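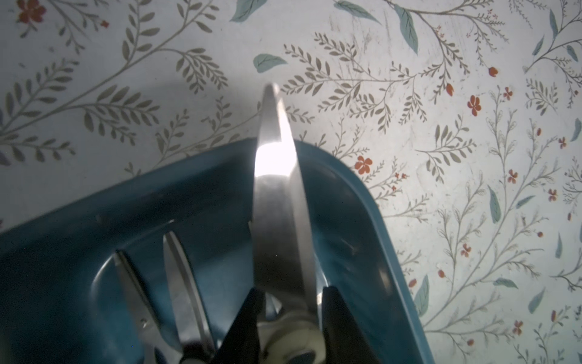 Bindari 200 Series Shears, Tray Stock

The Bindari 200 series covers general-purpose shears for paper, card, tape, light fabric and packing film. All models in the series use long steel blades joined at a single adjustable pivot. Model 200-P has its pivot set in a molded cream-white plastic housing that wraps the base of the blade, with a dark gray screw or button at the joint. The blade face is flat, the edge is beveled, and the tip is narrow and slightly rounded. Shears are supplied in an open blue tray and may be stored with the points up. Blades should be closed before the tray is moved.

Models

200-P. Plastic pivot housing. Paper, card and office use. Blade length from pivot to tip: 116 mm.
200-K. Black handles, no separate housing. General workshop use. Blade length as 200-P.
200-L. Left-hand version of 200-P with reversed blades. Made to order.

Materials

Blades: stainless steel, ground and polished.
Pivot: steel screw, slotted from the rear.
Handles: molded plastic, solid color throughout.
Tray: molded plastic, open top, stackable when empty.

Cutting capacity

Paper, 90 g/m2: up to 12 sheets in one stroke at mid-blade, fewer at the tip.
Corrugated card: single wall only.
Fabric: cotton and polyester up to light canvas. Use the Cumano shears for felt, leather or webbing.
Do not cut wire, staples, strapping or sheet metal. Notched edges are not covered by the replacement terms.

Pivot adjustment

The pivot is set at assembly so that a fully open pair closes under light hand pressure without play. It may loosen with use. In our shop test the first adjustment was needed at around 2,000 strokes in single-wall card. To adjust, close the blades, hold the pair flat on the bench and turn the rear screw clockwise one eighth of a turn. Open and close several times before turning it again. An overtightened pivot will score the inside faces.

Cleaning and sharpening

Remove tape residue with mineral spirits on a cloth. Keep solvent off the plastic. Dry the blades and apply one drop of light machine oil at the pivot, then wipe off the excess. Do not put the shears in a dishwasher.

Sharpen the beveled edge only. The flat inside face must not be ground. Shears returned to the Royer counter for sharpening are ready in five working days, except in December, when the grinding shop is closed. Tag each pair with the account number before sending.

Ordering

Shears are sold singly or by the tray. A tray may be filled with one model or mixed; state the quantity of each on the order form. Replacement pivot screws are sold in packs of ten under part number 200-S and fit all three models. The screw from the older Soltari shears has a different thread and will not fit.

Trade accounts: Sylvain Masson, Royer sales office.
Technical questions and made-to-order models: Tarmo Vaher, workshop.

Page revised June 21, 2000. Replaces all earlier 200 series sheets.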